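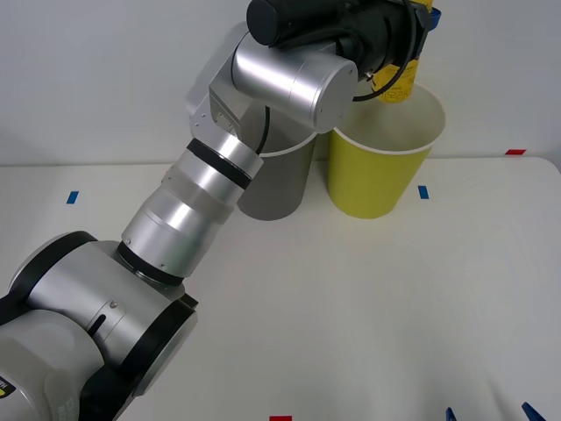
A yellow bottle over two paper cups, one grey and one yellow.

Hi Tülin,

March got away from me a little, so you're getting one long update on the Plilutham mussel project instead of the two short ones I promised. Grab a coffee!

The big news first: the juveniles are doing great. We started the season with 200 wavyrayed lampmussels in the upwelling buckets, and they've put on enough shell that Kwan-ho has moved them to the bigger mesh (he was so pleased with himself that day, I wish you'd been there). They go through algae like you wouldn't believe. We switched to a mixed feed in the winter and I'd like to stick with it, even though it costs more per jug. I've put the difference in the budget sheet under "food."

The host fish are a mixed story. Lampmussel larvae need to ride on a fish's gills for a while before they drop off and live on their own, and our smallmouth bass are the ones doing the carrying. Two of them went off their food after the last transfer, so I pulled them into a side tank and left them out of this round. They're eating again now. Akihiko wants to keep them on display in the lobby instead of putting them back to work, and I'm fine with that. The kids love the bass, and we could use something in that tank besides plants.

Now the less fun part. The chiller from Gaber is still acting up. It holds temperature overnight and then drifts warm by the middle of the afternoon, so somebody has to come by around 3 and fuss with it. I've called them, they've sent a part, the part was the wrong part. We're waiting on another one. I have not spent the repair money you set aside, and I'd rather hang onto it until I know if we're fixing this unit or replacing it.

On the public side, things are going better than I expected. The river gallery talks have pulled in 3,000 visitors so far this season, which is a lot of people listening to me talk about bivalves. The favorite bit is the lure. A mother lampmussel waves a flap of her own body that looks like a little minnow, and when a bass comes in for a bite she squirts it with larvae. I get a gasp every single time! Ertuğrul is making a new sign for it, with a wooden flap the kids can lift up, and he's asked for a bit more room on the wall next to the crayfish. I said yes, so if that needs to go through you, please yell.

We also had a good visit to the release site at Vadton. The water was still high and pretty brown, so we didn't get into the riffle where we want to place the first group, but the gravel bar upstream looks stable and the bank plantings made it through the winter. I want to go back when the level drops and check the bottom properly before we commit to that spot.

What's next: tag the biggest juveniles, run one more round with the bass, get the chiller sorted out, and finish the release permit paperwork. The permit form is half done and sitting on my desk under the Skelteo invoices, which also need your signature, by the way. I'll drop those off at your office.

Thanks for sticking with us on this one,
Tülin Ertürk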